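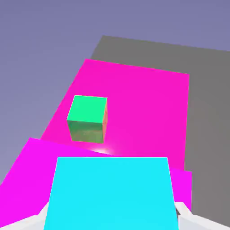 Flullby Prayer and Meditation Timer

Desktop model, reviewed and sold by the Kekurau Freethought Shop
Item status: in stock
Price: 40 dollars
Color: white or dark green
Power: two AA batteries, not included
Returns: 60 days, opened or unopened

What it is

The Flullby is a small timer with a bell. You set it for a stretch of quiet, it rings at the start, and it rings again at the end. The maker, Steinbach, sells it to churches, retreat houses and yoga studios as a "sacred timekeeper." We sell it as a timer with a bell.

Some of our regulars will ask why a shop run by unbelievers carries this at all. Plenty of people who left a religion still like to sit still for a while in the morning, and they kept asking us for one that didn't have an app. It also keeps good time, and we can't say the same for every product in this category.

What Steinbach claims

The box says the bell is "tuned to the frequency of inner peace." We wrote to ask what frequency that would be. The reply, from a Mr. Rainer Nolte in customer care, said the tuning "honors many traditions" and that the exact figure was a trade matter. We wrote again. He sent a coupon.

The booklet says regular use "opens the heart to the divine, by whatever name." No study is cited. There is a page of quotes from happy users, all with first names only, and two of them are word for word the same.

The booklet also says the timer has been blessed by leaders of several faiths. It doesn't say which leaders or which faiths, and it doesn't say whether each timer gets its own blessing or they do the whole warehouse at once. If this matters to you, ask Steinbach. If you find out, please tell us.

What we found

We kept one running at the shop for 26 days. It never lost enough time for us to notice against the wall clock. The bell is pleasant and dies away slowly. The low volume setting is still too loud for a shared bedroom. The battery door is stiff.

Tanvir Khan, who grew up with five prayers a day and now does none, tried it for his morning coffee. He reports no contact with anything. Dörte Nolte (no relation to the man with the coupon, she would like that known) used it to time eggs and had no complaints, though the longest setting is 60 minutes and she can't think what egg would need it.

Details

Timer range: 1 to 60 minutes
Bell: single strike at start, double strike at end
Volume: 2 levels
Display: none, turn the dial to set
Warranty: from the maker, does not cover drops or "misuse of intention" (their words)

In the box

Timer
Booklet
Cloth bag
Card with a verse on it. The verse is not credited and we couldn't find it in any scripture we own.

Customer comments

"Works fine. Threw out the card." Hartmut Kohlhase

"My sister is devout and I am not, and we both use it, so I suppose that's a point in its favor. I'd have paid less without the blessing." Stepan Dovhaniuk

Also consider

The Bumau kitchen timer costs less, makes no claims about your heart, and has a much uglier ring. We use one in the back office.

Ordering notes

Orders are packed twice a week. The dark green model sold out last October and may do so again. We don't gift wrap for religious holidays or any other kind. Wholesale inquiries from churches are welcome and get the same price as everyone else.

Page last changed 20/09/2025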